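Saving boxes for reshipping, how many is too many

Ruchti_parts
Packing corner is out of control again. I reuse everything, mailers, foam, old cartons. Probably 200 boxes in the garage by now. The ZHUAN ones are my question – keep, or flatten and recycle? Foam goes up the wall on the left.

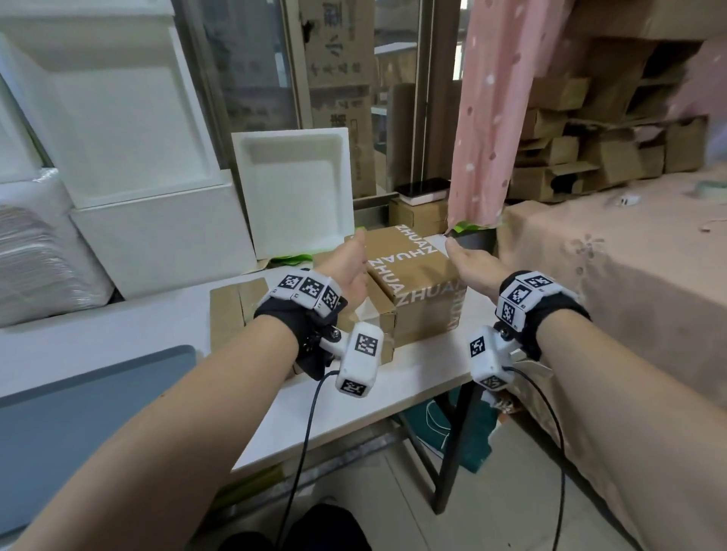
clernwood22
Flatten them. Printed boxes look sloppy to a buyer, plain ones run me 250 a bundle and I never think about it again.

Ruchti_parts
Disagree, buyers want it in one piece, thats it. Nobody at Cliltness ever sent one back over a logo.

foamhoarder
Foam is worse than boxes imo. Takes up the whole wall and our town wont take it curbside.

Ruchti_parts
yeah foam is next. Small stuff first tho. Little upright one with the yellow label, plus the stack of four next to it, top one is all marker scribbles

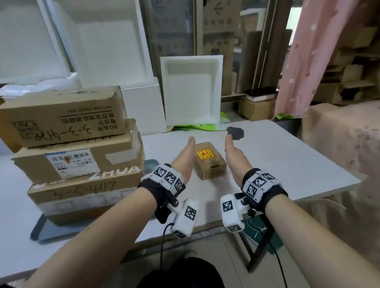
Disance
Old marker is a real problem, had a parcel go to the wrong depot in July. Cover it or turn the box inside out.

clernwood22
or just buy new ones lol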